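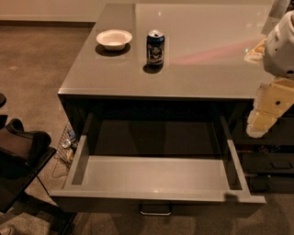

Section 4. Setting Up and Using the Desk Top

This section applies to the Litell cabinet desk with the gloss gray top. It covers positioning, leveling, joining the two top sections, everyday use, and cleaning. Assembly of the cabinet base is in Section 3. Doors, shelves and locks are in Section 5.

Complete Section 3 before you start. The base should be standing upright in the room where it will be used, with all cam fasteners tightened and the back panel in place.

4.1 Before you begin

You will need:
Phillips screwdriver (hand type)
Spirit level
Tape measure
Two clean cotton or microfiber cloths
Top hardware pack, bag C

Check bag C against the parts list on the inside back cover. If a part is missing, contact your Gemon dealer with the model code from the label under the top. Do not use screws from bag A or bag B in the top. They are longer and will come through the surface.

CAUTION: The top sections are heavy and have smooth edges. Two people are needed to lift them. Wear dry gloves with a grip palm.

Leave the clear protective film on the gloss side until step 8 of 4.3.

4.2 Positioning and leveling the base

1. Move the base to its final position. Lift it; do not drag it. Dragging puts a side load on the leveling feet and can bend the threaded stems.

2. Leave a gap of 2 inches between the back panel and the wall. If you plan to route a power cord down the back, make sure the outlet stays reachable.

3. Set the level across the base from left to right. Turn the feet clockwise to raise a corner and counterclockwise to lower it.

4. Repeat from front to back.

5. Press down on each corner in turn. If the base rocks, lower the foot on the loose corner until it touches the floor, then check the level again.

NOTE: On thick carpet the base will settle. Check the level again after a week and adjust as needed.

NOTE: Keep the desk away from radiators and heating vents. A position in strong direct sun will fade the finish unevenly if objects are left standing in the same place for months.

4.3 Fitting the top

The top is supplied in two sections. When they are joined, a thin seam remains visible on the surface. This is normal and is not a defect. A seam you can catch a fingernail on needs adjusting; see step 6.

1. Lay a blanket on the floor and place both sections on it, film side down.

2. Push the wooden dowels from bag C into the holes along the joining edge of the left section. They should go in by hand. Tap lightly with the screwdriver handle if one is tight. No glue is needed.

3. Slide the right section toward the left section until the dowels enter the matching holes and the edges meet.

4. Fit the joining plates across the underside of the seam. Start every screw by hand before tightening any of them.

5. Tighten the screws evenly, working outward from the middle plate.

6. With one person at each end, turn the joined top over and lower it onto the base. Run a finger across the seam. If one side is higher, loosen the plate nearest the high spot by half a turn, press the high side down, and tighten again.

7. Slide the top until the overhang is the same at the left and right ends. The front edge should extend past the cabinet front by the width of the gauge strip in bag C. Fasten the top from inside the cabinet through the corner brackets.

CAUTION: Do not use a power driver for steps 4 to 7. Overtightened screws strip the panel and the plates will not hold.

8. Peel off the protective film, starting at a corner and pulling low and slowly across the surface. Film left on for more than a few weeks after unpacking becomes hard to remove.

9. Wipe the top with a dry cloth. Small marks left by the film adhesive come off with warm water and a drop of dish soap.

The finish continues to harden for several days after the film is removed. Keep adhesive labels, rubber feet and hot items off it during that time.

4.4 Load limits

The limit for the complete top, with the weight spread evenly, is 200 pounds. The limit for any single item is 100 pounds, and an item of that weight must stand over the base, clear of the overhang.

Do not sit, stand or kneel on the top. Do not clamp lamps, vises or monitor arms to the front edge. Clamp-on fittings may be used along the back edge only, with the pad supplied in bag C between the clamp and the surface.

WARNING: Do not move the desk with anything on it. A smooth bowl or can will slide on the gloss surface as soon as the top is tilted.

4.5 Everyday use

The gloss surface resists water, coffee, soft drinks and most household cleaners if they are wiped up promptly. It is not scratch-proof, heatproof or solvent-proof.

Bowls and dishes. Small bowls may be placed directly on the surface if the foot ring is smooth. Unglazed rings act like sandpaper. Run a fingertip around the underside of the bowl. If it feels rough, use a felt pad or a mat. Lift bowls to move them.

Cans. Beverage cans have a narrow metal rim at the base that picks up grit. Wipe the rim before setting a can down on the gloss, or use a coaster. A can straight from the refrigerator will leave a ring of water. Keep open cans well back from the front edge and away from the seam.

Hot items. Always use a trivet under cookware, teapots and soup bowls. A folded towel is not enough. Heat damage shows as a cloudy patch and cannot be polished out.

Plastic and vinyl items. Soft plastic folders, vinyl place mats and some rubber feet contain plasticizers that soften the finish over time. Lift them at the end of the day, or place a sheet of paper underneath.

Writing. Use a desk pad. A ballpoint pen pressed through one sheet of paper will leave a groove that shows under overhead lights.

4.6 Reducing glare

The top reflects ceiling lights, windows and brightly colored items nearby. Streaks of colored light on the surface are reflections and do not indicate a stain. To tell the two apart, move your head from side to side. A reflection moves with you and a stain stays where it is.

If glare is a problem:

1. Turn the desk so that the window is to one side.

2. Change clear ceiling bulbs to frosted ones.

3. Use a matte desk pad in the main work area. The Mivon pad (sold separately) fits this top and can be trimmed with scissors.

4.7 Cleaning

Daily: dust with a dry microfiber cloth. Shake the cloth out before you start and again halfway through.

Weekly, or after a spill:

1. Take everything off the top.

2. Blot up any liquid. Do not rub it toward the seam.

3. Wipe with a cloth dampened in warm water with a drop of dish soap. Wring the cloth out until it no longer drips.

4. Wipe along the seam, following its direction.

5. Go over the surface with a second cloth dampened in plain water.

6. Dry at once with a clean cloth, using straight strokes from one end to the other.

CAUTION: Do not use bleach, acetone, scouring powder, melamine sponges or furniture wax. Wax builds up along the seam and turns dark.

The dark front of the cabinet has a different finish from the top. Clean it with a separate cloth. Section 5 lists the cleaners that are safe for it.

4.8 Removing fine scratches

Light surface scratches can be reduced by hand. Scratches deep enough to feel with a fingernail cannot be removed this way.

1. Clean and dry the area as in 4.7.

2. Wet a 3,000 grit foam pad and squeeze it out.

3. Rub along the scratch with light pressure for a few strokes. Rinse the pad and look at the result before continuing.

4. Apply a pea-sized amount of Wijaya gloss polish to a clean cloth and work it in small circles over the area until the haze clears.

5. Buff with a dry cloth.

Try the method first near the back edge, where a change in shine will be least visible. Stay clear of the seam. The finish is thinner there and the pad may cut through it.

4.9 Problems and remedies

Top rocks when leaned on
Check the feet as in 4.2, then tighten the corner brackets inside the cabinet.

Seam has opened
Loosen the joining plates, push the sections together from both ends, and tighten from the middle outward.

Seam edge has swollen
Liquid has entered the joint. Stop using the area and let it dry fully. If the swelling remains, order a replacement section from the dealer.

White ring on the surface
Wipe with warm soapy water and dry. If the ring is still there, treat it as in 4.8, steps 4 and 5 only.

Surface looks smeared after cleaning
Too much soap was used. Wipe again with plain water and dry with a fresh cloth.

Continue with Section 5, Doors, Shelves and Locks.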